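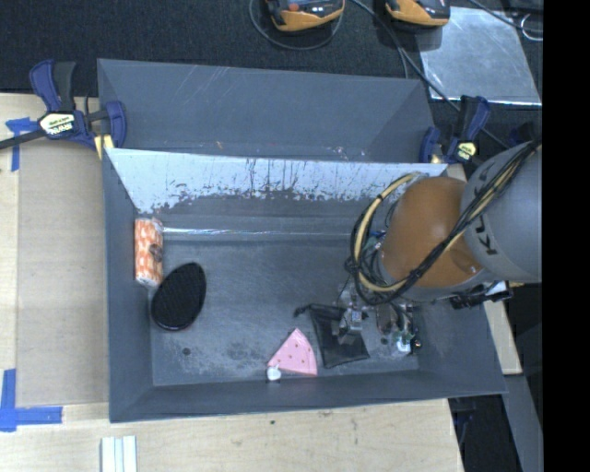 Chapter 4
Fixing, Marking and Checking the Picking Cell

After reading this chapter you should be able to:
say why bins and fixtures must be held in a known position
set out tape marks that another person can work from
carry out the start-of-shift check and fill in the cell log
decide when a cell has to be checked again

4.1 The position of the bin

A picking program is written around a place. The arm is told where the rim of the bin is, how deep the walls go and how far it may travel before it meets the table. If the bin moves after those values have been set, the program still runs, and the arm goes to where the bin used to be.

Small shifts are the usual trouble. At the Stokgate training cell a bin that had been pushed 19 millimetres along the table was enough to bring the gripper down on the rim. The operator, Flynn Cosgrove, had reached across to clear a jam and leaned on the side wall as he did so. The log showed 1,772 picks since the last position check.

Bins are therefore clamped. Where two bins share an edge, as they do in the cell used throughout this book, a clamp at each end of the join will hold them to one another. This does not hold the pair to the table. Check both, and write them on separate lines in the log.

Clamps have handles and bars that stand above the rim. They must be entered in the cell drawing as obstacles, at their full height, with the handle in its working position. A clamp that is swapped for a different size is a change to the cell (see 4.4).

4.2 Tape marks

Tape shows where a thing belongs when it has been taken away and put back. Use a colour that stands out from the table. Mark corners with an L, and put the inside of the L against the object. Replace tape when it lifts. Do not lay new tape over old, as the edge creeps outwards each time.

Tape is a guide for people and has no holding value.

4.3 Cables on the arm

Cables that run along the outside of the arm need enough slack for the full movement of each joint and must be tied at intervals. Move the arm slowly through its whole working range, with the speed limited, and watch the loop at every joint. It should not catch on a clamp, drag over the rim or pull tight. Effie Pollock's site rules at Buchanan ask for this after every 30 hours of running, and some cells will need it sooner.

4.4 When to check again

Repeat the full position check:
at the start of each shift
after any contact between the arm and a bin, clamp or table
after a bin, clamp or gripper is changed
after anyone has reached into the cell to clear a jam

Stop the arm and isolate it before entering. A paused program is not an isolated arm. The person who isolates the cell keeps the key until they are clear of it.

Exercise 4.1 asks you to draw up a log sheet for your own cell. Keep it, as you will need it again in Chapter 5.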